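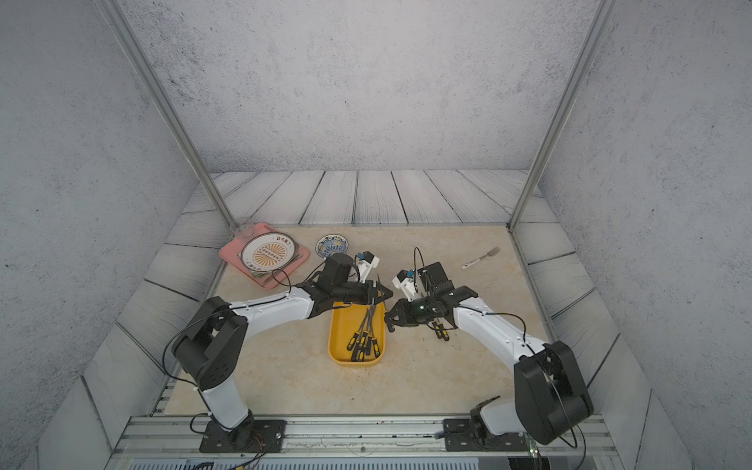

Fendska Surface Soap, 200 ml concentrate

One small bottle, and it does nearly every hard surface in the house! Fendska is a plain liquid soap for worktops, tables, sealed floors and painted walls, made by Buschmann in Drirnau and sold over here by us at Skedley. We've stocked it since last November and it has quietly taken over the cupboard under our own sink.

It's a concentrate, so you mix it as you go. A teaspoon in a spray bottle of warm water is plenty for daily wiping, and a capful in a bucket will do a floor. The smell is faint – a bit of lemon peel, a bit of clean laundry – and it's gone by the time the kettle has boiled.

What it's good on

Laminate and vinyl, including the patterned sorts that show every smear
Glazed tiles
Sealed or varnished wood
Painted walls (the washable kind, please, and try a corner first)
Stainless steel and aluminium

What to keep it off

Waxed or oiled wood, which will lose its finish
Raw plaster
Leather
Anything with open, unsealed grain

Light patterned tops are where we like it best. A pale marble look hides crumbs beautifully and then gives you away with one sticky ring from a mug, and most sprays just push the ring about and leave a haze you only notice when the sun comes round. With Fendska you wipe once with the mix, once with a damp cloth, and stop. No buffing! 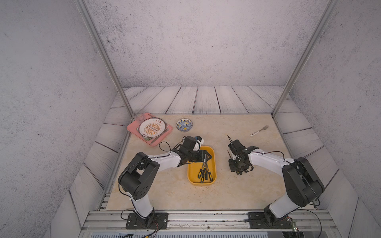
Beige marble pattern on the table, grey-white planks around it.

How to use it

Shake the bottle, as the soap settles a little on the shelf.
Fill your spray bottle with water first, then add the soap (the other way round and you'll have foam to the elbows).
Spray the cloth for small jobs, or the surface for big ones.
Leave dried-on food for 9 minutes under a wet cloth, then wipe.
Rinse with clean water where food will be prepared.

Edeltraud Lenz, who works out the mixes at Buschmann, uses half a teaspoon at home and thinks the rest of us are far too generous. We tried it her way and she has a point, though greasy hobs still want the full spoonful.

Details

Contents: 200 ml
Makes: almost 60 spray bottles at half strength
Scent: lemon peel
Colour: clear, slightly yellow
Bottle: brown glass, screw cap
Order number: 339
Also available: refill pouch, unscented version

The unscented one is out of stock until the next delivery from Drirnau. Leave your email on the order form and we'll send a note as soon as it's back on the shelf.

Page updated 8/25/26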